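Intro to Automation, Unit 4: Can It Do the Chores Yet?
Notes by Samuele Palumbo -- October

Start with the short answer, so those of you in the back row can leave early: some of them, sometimes, if you tidy up first. The rest of this handout is about the words "some" and "sometimes."

The dishwasher is a robot that has been doing a chore for decades, and it gets no credit for it. It works because we agreed to do the hard part ourselves. We scrape the plate, turn it the right way, find a slot for it, and later take it out again and put it in the cupboard. The machine got the hot water. Keep this bargain in mind whenever you read that a chore has been "solved." Ask who is still loading the racks.

Shop floors made the same bargain on a bigger scale. At the Valentini packing line (your reading for this unit) the arms are quick and they don't complain, but every carton reaches them at the same height and the same angle. A good deal of money went into making sure nothing interesting ever happens to them. Nazareno Bortolotti, who ran that line for 12 years, told this class last spring that his best robot was the chute.

Which brings us to small boxes on a table. A box is about as friendly as an object gets. It has flat sides, it keeps its shape, and it doesn't roll under the fridge. If you wanted to give two arms an easy afternoon, you would give them boxes.

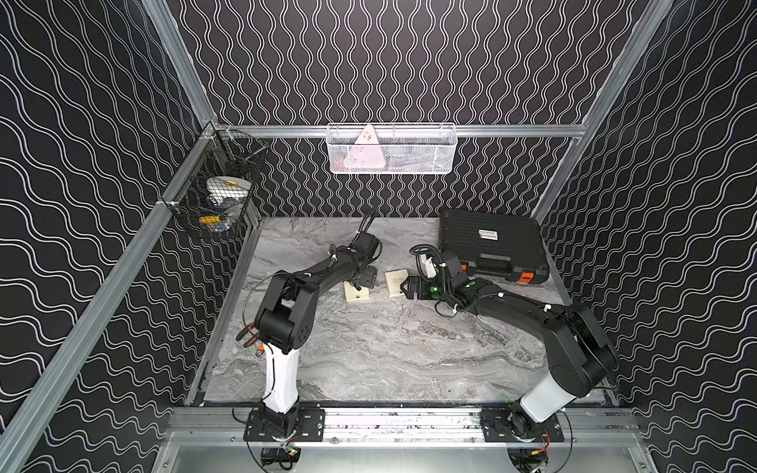 Even so, think through what "put the boxes away" asks for. The arm has to decide which box is meant, and which side to grab. It has to close hard enough to lift and gently enough not to crush the cardboard, if it is cardboard. With two arms there is also the question of who goes first, a matter on which many married couples have made little progress. Then somebody bumps the table and the whole plan is out of date.

Now swap the box for a fitted sheet. I'll wait.

Terms to know before the quiz:

Structured setting -- a place arranged for the machine's comfort. Your kitchen is not one. Mine is under investigation.

Recovery -- what happens after the drop. People do it without thinking. Machines often carry on, proudly holding nothing.

Cycle time -- how long one go takes. Check whether the video was sped up. The Tirik towel clip in your folder plays at 6 times normal speed, and the label saying so is in very small type.

For discussion: pick one chore you did this week and write down every decision in it, including the dull ones. Last year's record holder got a full page out of putting a lid on a jar. Then mark the steps you would trust to a machine while you were out of the house.

Comments (4)
Questions: Zendanlow Course Office, Room 12
Back to top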